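Chapter 3
Flat Things That Become Boxes

A folding box is a box that has not been asked to do anything yet. It arrives in a stack, takes up no room, and waits for a person in a hurry to bend it the wrong way. Tapio Ojala, who ran the packing benches at Parnum for 40 years, made every new hire spend the first morning with one unfolded blank and no tape. Most of them were bored by ten. Most of them also stopped ruining boxes, so he kept doing it.

This chapter covers the blank itself: the board, the creases, and the parts with names. Folding comes in Chapter 4, and readers who skip ahead will be back.

Some words you will need:

Panel. A broad face of the box. It becomes a wall, a base or a lid.

Score. A line pressed into the board so that it bends where you want it to. Scores can be faint. Run a thumb along one before you trust it.

Flap. A smaller piece joined to a panel along a fold. Kraft board may roughen or tear a little at the fold, and customers will write to you about it.

Tuck tab. The rounded piece that slides into a gap and holds things shut — in theory. Its curve helps it go in without catching.

Lay a blank on any flat surface, a tablecloth if you must, and find the widest panel first. The scores running down it mark off the side walls, and the wide part between them is the base.
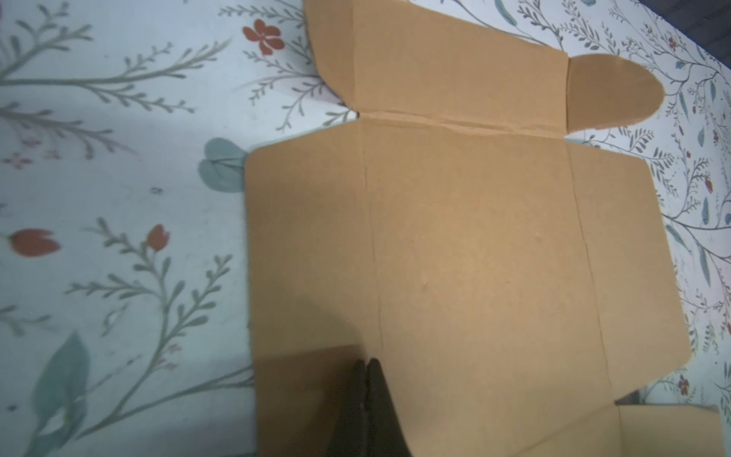
3.1 Reading the Creases

Start at the base and work outward. Name each part aloud before you bend it. You will feel foolish, and the box will come out square.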